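Cladness Quilted Cover Cloth
From the Wetis bedding range

Okay, I've wanted to put this one in the shop for ages! I spent most of last winter looking for a quilted cloth that could do a bit of everything: lie over a pillow on a made bed, go under a sleepy kid's head on the couch, cover the guest room bolster when company comes. Most of what I tried was either so thin it slid right off or so stiff it felt like a placemat. The Cladness is the first one I kept for myself (two, if you must know, and my sister has her eye on the second).

It comes in cream only for now. I did ask about a gray and a soft blue, and Després, the little workshop that sews them for us, says maybe in February. I'll put it in the newsletter if it happens.

What you get
One quilted cloth, cream
Stitched hem all the way around
A cotton storage bag with a drawstring

Price: $43
Shipping: $14 flat, and free if your order comes to $145 or more

Washing
Cold water, gentle cycle, with like colors. Skip the bleach, please. I tumble mine on low and take it out while it's still a touch damp, then give it a good shake and lay it over the back of a chair. It'll come out of the dryer looking rumpled the first couple of times and that's fine, it relaxes. You can iron it on the back, but I never bother.

What goes with it
I get a lot of emails asking if it looks okay with prints, and yes, it does! Cream gets along with just about anything. The Zomeo pillow covers are what most people put in the same cart, and if you already own something flowery or faded from your grandmother's closet, try that first before you buy anything from me.

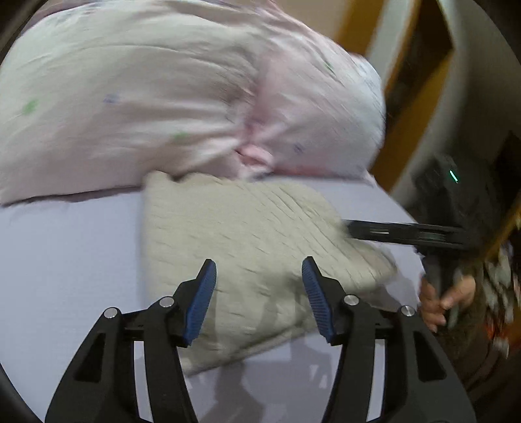
Quilting is what gives the cloth its bit of body, and I'm picky about it. I like stitches that leave a little dent you can feel with your fingers, all over, right out to the corners. You get those short dashes in rows across the cream, and then where the cloth folds on the right they pull out into long diagonals. I love that look next to something pale and puffy with a bit of pink in it. The hem is on the thick side too, with layers you can see at the edge.

Good to know
We've sent out roughly 2,000 of these since the Wetis range started, and the question I hear most is whether it works as a changing pad. I'd say no, it isn't waterproof, so put something under it. Returns are fine as long as it hasn't been washed, just keep the storage bag and send that back too.

Page last updated January 24, 2024. Cream is in stock and ready to ship.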